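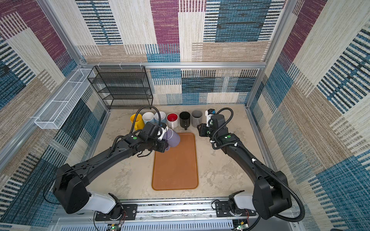
About Plusitz

Small tableware and kitchen shop, family run. Started by Osamu Hattori with 2 shelves and a borrowed van. Now 95 makers on the books, most of them one-person potteries.

What we sell: mugs, bowls, serving trays, teapots when we can get them. Everyday stuff. Colors change, ask first if you're matching a set.

Our own lines are Fenda (plain glazes) and Medve (heavier, good for soup). Koker is on hold untill July, kiln trouble at the pottery.

Chipped on arrival? Email us within 2 weeks, we replace it. No forms. Order no. helps alot.

Shop open afternoons, ring the bell if the door sticks. Wholesale: ask for Osamu, ext. 3368.

Filed under: Our Story, Kitchen & Table

Last updated March 7, 2020

We use cookies to remember your basket. OK / Read more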